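The second shift at Stalavo

Truder makes fitted furniture and cleans what it leases out, and the cleaning side is where the robots went in. The contract covers serviced offices and short-stay apartments run by a property firm called Herrero. Until last December each unit was reset by hand between tenants: chairs pushed in, cables gathered, floor cleared, then the wet clean. The clearing took longer than the cleaning. Under the new arrangement, a mobile arm does a first pass on the floor and the crew follows.

The system is called Menulness, a name the crew shortens to Men. It runs at the Stalavo building, which has 525 units on the Herrero lease. Truder bought 4 machines. Each has a wheeled base, a single arm and a two-finger gripper with a camera at the wrist. Siamak Mahmoudi, the site supervisor, assigns them from a tablet at the start of the shift.

Hard floors are the easy part. Glossy tile gives the navigation software some trouble with reflections, but the grout lines help it keep its heading. The difficult part is the space under desks. Loose objects end up there, the light is poor, and cables lie across whatever else is on the floor. A cable that is still plugged in must not be pulled. The arm is set to stop at a fixed resistance and flag the spot for a person. 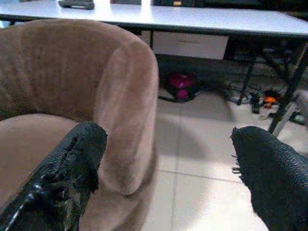 Flags are now a large share of the job. Each one appears on the tablet as a still from the wrist camera with a short list of options: leave it, move it by hand, or guide the arm remotely. Mahmoudi's crew was trained on all of them over 2 weeks. Most people prefer to walk over and pick the thing up, and the software logs this as a manual intervention. Truder's head office at first wanted the number brought down. Mahmoudi argued that a quick manual pickup cost less than a slow guided one, and the target was dropped.

The gripper fingers are treated as consumables. Their coverings exist for friction, and dragging against tile edges, chair legs and the undersides of drawers wears them down. Prys Gwynne had been a cleaner on the site for nine years before she took over machine upkeep. She wraps the fingers, recalibrates the grip and keeps the log of replacements. The post came with a higher pay grade, though the grade was agreed only after she had been doing the work for a month.

The physical load has changed more than the headcount. No one was laid off, but two vacancies were left unfilled. There is less bending. There is more standing with a tablet, and more walking between units, as one person may be covering flags from 4 machines on different floors. Gwynne says her knees are better and her eyes are worse.

The schedule is still under negotiation. The robots can work through the night, and Herrero would like them to, but a flagged machine simply waits until someone answers it. The crew has asked for a night rate to cover remote answering from home. Truder has offered a flat allowance. The current shift plan stays in force until the two sides meet again.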